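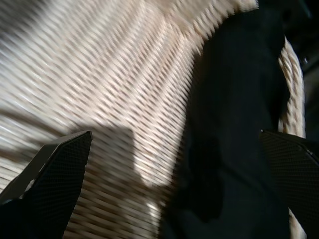
Ticket 2915 - box score feed, Arnden ballpark
Status: open
Opened by: Raed Zoubi
Product: Justeck Scorebook, stadium license

Scoreboard and web box score not agreeing again. Bottom of the 6th, board says 4-3 us, site says 4-2 visitors. Same as ticket 594, which got closed as "could not reproduce". Well it reproduced.

7:52 pm. Restarted the feed on the press box laptop. Score came back right for one batter, then dropped the run again. Hits and errors fine, only runs.

7:58. Sistside radio called asking which one to read on air. Told them the board.

8:04. Logs show message 500 from the scoring tablet going out twice, then a gap, then it carries on like nothing happend. The double lines up with the fielder's choice in the 5th. Scorer entered it as a hit, changed it, changed it back. I think the undo is eating the run.

8:15. Tried re-entering the inning by hand. Took three batters to catch up. Site now 4-3, but it gives the RBI to the wrong guy (Kiss, who was on deck). Leaving it, will fix after the game.

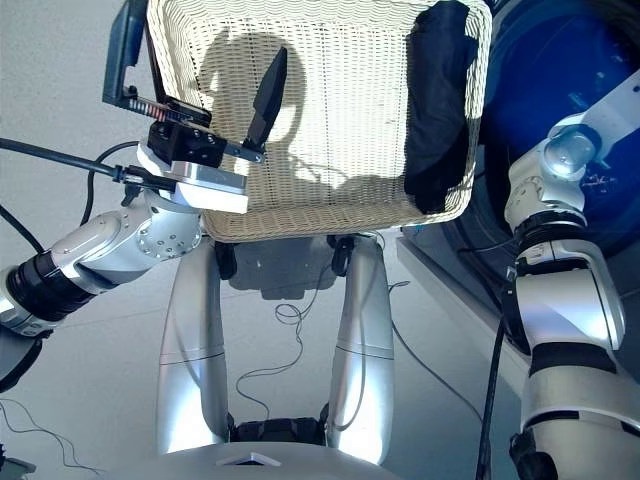 8:40. Swapped to the spare tablet between innings. Paired OK, clock OK, roster pulled down but missing both pinch hitters. Added by hand. Old tablet is off the network now and staying off so it can't push anything. It's in the lost and found basket for tonight, a white wicker one same as in the photo, with a black cloth folded down the right side. Please don't power it up before somebody pulls the logs.

9:21. Final 6-3. Board and site match. Pitch count does not, site has the starter seven high. Not urgent but the coaches look at it.

Reply from Justeck support:
Thanks for the log. Which app build is on the first tablet? And was the change made with the undo arrow or from the play editor? They go down different paths.

Raed:
Build 729 on both. Undo arrow, then play editor for the second change. Scorer is sure about that, I asked twice.

Reply from Justeck support:
That helps, we see it here now. Undo then edit on the same play drops the run if there's a runner on third. For the time being use the play editor only and skip the arrow. Fix is planned for the November build.

Raed:
November is after our season. Can we get a patch before the playoffs? Also still need the Kiss RBI moved, editor says the inning is locked and i don't have rights to unlock it.

Reply from Justeck support:
Unlocked, try now. Asking about the patch.

Raed:
RBI fixed. Pitch count still wrong. Keep this open pls.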